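Guides > Dining Room > Sedano Extending Table > Part 3: Fitting the leaf

Guides Parts Care Forum Ask me

Part 3: Fitting the leaf and getting the top level

Okay, if you've come from Part 2 you've got four legs on and the table is standing up by itself, so well done! This is the fiddly bit. I've put together two Sedanos now (one for us, one for my sister) and the second went a lot quicker, mostly thanks to Zixuan Du, who posted on the forum about the slide rails and saved me a whole evening of swearing.

The booklet in the box covers all of this in one drawing, and the drawing is tiny. So I wrote it out.

What you need

The long hex key from the Skovix hardware bag (the short one won't reach), a spirit level, a pencil, and a second person for steps 4 and 5. Candle wax too if you have any lying around.

Steps

1. Undo the two latches underneath, one on each side of the center seam. They're stiff when new. Push toward the leg first and then down, and they'll let go.

2. Pull the two halves apart slowly. Stop when you feel the rails bump. Please don't yank past the bump, I did that on the first one and bent the little stop tab, and I had to straighten it with pliers.

3. Look along both rails with a flashlight. Mine had sawdust packed in at the far end. Brush it out, rub a bit of candle wax along the groove, and slide the halves in and out three times.

4. Lift the leaf in with the pegs facing the window end (or whichever end has the holes, check yours!). You each take a side and lower it flat. If one corner goes down before the others it'll jam.

CAUTION: Keep your fingers on top of the leaf and off the edges while the halves are closing. The gap shuts faster than you'd think once the rails are waxed.

5. Push both halves in together until the pegs seat. You want a soft clunk on each side. If you only get one, back off an inch and try again.

6. Close the latches. Now tighten the rail bolts with the hex key, a half turn each, going back and forth between the sides so nothing pulls crooked.

7. Set the level across the seam. If one side sits high, loosen the two bolts nearest the high side, press down, and tighten again. Mine took a few tries.

NOTE: The bolts are bagged as part 1072. If you're one short, Indinetti sells the same bolt, and I've used theirs with no trouble.

NOTE: Leave the table alone for 30 minutes after leveling and then check it again. Wood settles a little once the bolts are snug, and it's easier to fix now than with dinner on it.

Covering the seam

Even with everything lined up you'll feel a faint ridge where the leaf meets the top. I gave up chasing it and just use a cloth. Measure with the leaf in, and add 14 inches to both the length and the width, so you get a seven inch drop all round. I like a check or plaid because the lines tell you right away if you've put it on crooked, and chopsticks and spoons don't skate about on cloth the way they do on bare varnish.

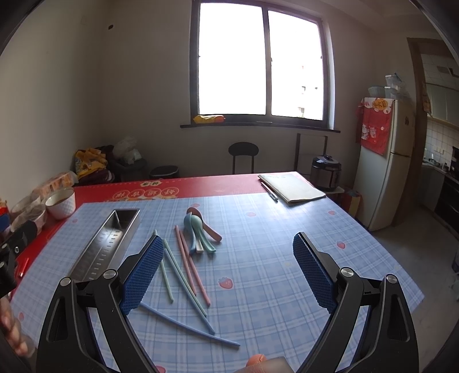
Page last changed: June, by me, after supper

Wash the cloth before you cut or hem it, cotton can shrink. Cabrera makes a thin felt pad that goes underneath, and I'd get one if you serve a lot of hot dishes. Trim it a bit smaller than the tabletop so it doesn't peek out.

When you take the leaf out again, do steps 6 to 1 backwards and store it flat under a bed. Standing it against a wall is how my sister's got its bow, and we're still trying to flatten it under a pile of encyclopedias.

Part 4 is the bench, and it's much easier, I promise.

Questions? Use the Ask me page | © Sedano table notes | Back to top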